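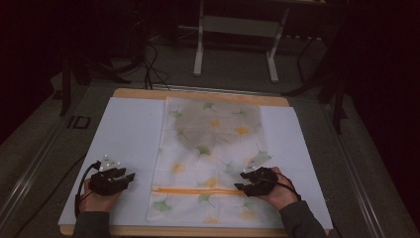
Closus Mesh Wash Bag, Large

I sell these, so take the following with whatever salt you like. I was not a believer in wash bags. Most of the ones that came through the shop over the years fell apart before the clothes did, and the packaging always promised the world. "Extends garment life by years." Whose years? Measured how?

What the Closus does is keep straps and hooks from grabbing everything else in the drum. That is worth something if you own bras, thin knits or tights. If you own mostly jeans, save your money.

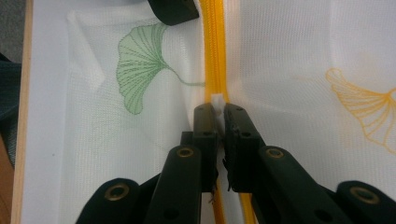 Page last changed: February

Things to check before you buy any mesh bag, ours or another:

The zipper. This is where cheap ones fail. Run it back and forth a few times with the bag flat, then again with the bag stuffed. If it sticks when stuffed it will only get worse. Open it fully before loading, too. People cram a sweater through a half-open zipper and then send me the torn tape.

The mesh. Fine mesh is gentler but rinses slower. Coarse mesh lets hooks poke out. We stock fine only.

The size. Grustby lists its big bag as holding 11 shirts. I got five in before it turned into a ball, and a ball doesn't get clean in the middle. Fill ours halfway and stop.

We had 600 of the Closus in the first order and have sold 184 so far, so no, it is not "flying off the shelves," whatever the supplier's sheet says. Returns have been low, mostly people who wanted the small. The Dotisetti version is sturdier and costs nearly double — I can't see the difference being worth it for a weekly wash, but a few customers swear by it.

Care: cool or warm wash, hang to dry. The label says low tumble is fine. I have my doubts about that and would skip it.

Not for: shoes, anything with loose beads, wool you truly care about. Wash that by hand in the sink like your grandmother did.

Also available: Closus Small, Lau drying rack (back in stock Friday).

Questions go to Nikau Grimshaw at the front desk, mornings before 11.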